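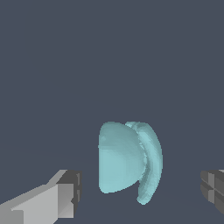 Findgate Well Monitoring – Interim Progress Report, August
Prepared by Jayanthi Nambiar

1. Period covered

This report covers the second half of the first grant year. Work in the period was limited to the shallow aquifer on the north side of the Findgate basin. The deep wells remain outside the scope of the current award and are mentioned only where they affect interpretation.

2. Network status

The plan called for 60 private wells under agreement by the end of the period. All 60 agreements are signed. Loggers are installed in every well on the list except two on the Pai road, where the casing is too narrow for the standard housing. A slimmer housing is on order from Grulico. Until it arrives, those wells are being read by hand with a steel tape once a month, and the readings are flagged in the data set.

Loggers record water level and temperature every 20 minutes. Barometric correction uses the single station at the pump house. The difference in elevation between the pump house and the highest wells introduces a small error, which we correct with a fixed offset per well. The offsets were recomputed in the spring after the station was moved to the north wall, and all level data before the move have been reprocessed with the old values kept in a separate column.
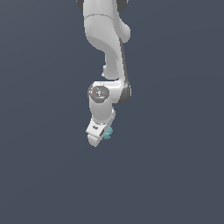
Surveying of the wellheads is complete. Each measuring point was tied to the county benchmark by a closed level loop. One loop on the east side failed to close within tolerance on the first run and was repeated. The error was traced to a turning point on soft ground near the culvert. The second run closed and its values are the ones in use.

3. Water levels

Levels fell through the early summer in most wells, as expected from the pumping schedule. The decline was steeper in the wells along the irrigation lateral than in those near the creek. Recovery after the midsummer pause in pumping was slower than the earlier model had suggested. We read this as a sign that the storage value carried over from the old basin study is too high – but one season is a short record, and the value has not been changed in the working model.

Three wells near the lateral show a daily cycle that does not match any known pump. The owners have been asked for their run times. Two have replied so far, and neither set of times fits the pattern. 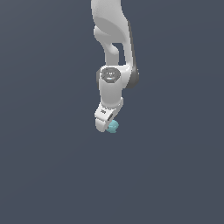

Brijesh Bhatt, commenting on the draft of this section, asked whether the daily cycle could come from evapotranspiration along the lateral instead of from an unlisted pump. The willows there are dense, he wrote, and the low point in late afternoon would fit. He asked that the report leave both explanations open until the leaves are down and the cycle can be checked again. We agree, and the wells have been left out of the storage estimate in the meantime.

4. Water quality

Nitrate samples were collected from 20 wells, in the same order and by the same method as in the first round. Bottles were filled after field readings had stabilized and were kept on ice until delivery to the laboratory. Duplicate samples agreed well with their originals. One field blank came back above the reporting limit, and the samples from that day are marked as provisional.

The full results will be issued as a separate table once the laboratory has answered our question on the blank. Owners have been told when to expect their own figures.

5. Data handling

The move from spreadsheets to the Plesterus database took longer than planned. Import scripts had to be rewritten twice, first for the change in logger firmware and again when duplicate time stamps appeared at the end of daylight saving time. All records are now stored in standard time. Owners can see their own hydrograph through a password page; public maps show wells only by grid square.
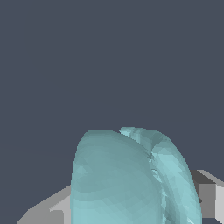

One well owner wrote that the hydrograph page is useful but that depth below ground would mean more to her than elevation above sea level, and could the page show both. The change is small and will be made with the next update. A second request in the same letter, for a notice when the level drops below the pump intake, needs intake depths that we do not hold for most wells.

6. Budget

Spending is in line with the approved budget except for travel, which is over because of the repeat survey and the monthly tape readings. The overrun is covered by an underspend on laboratory fees, and no transfer between categories is requested at this time.

7. Next period

– Install the slim housings on the Pai road and retire the tape readings.
– Recheck the daily cycle along the lateral after leaf fall.
– Collect the third nitrate round.
– Obtain pump intake depths from owners willing to share them.
– Rerun the model with a range of storage values and report the spread.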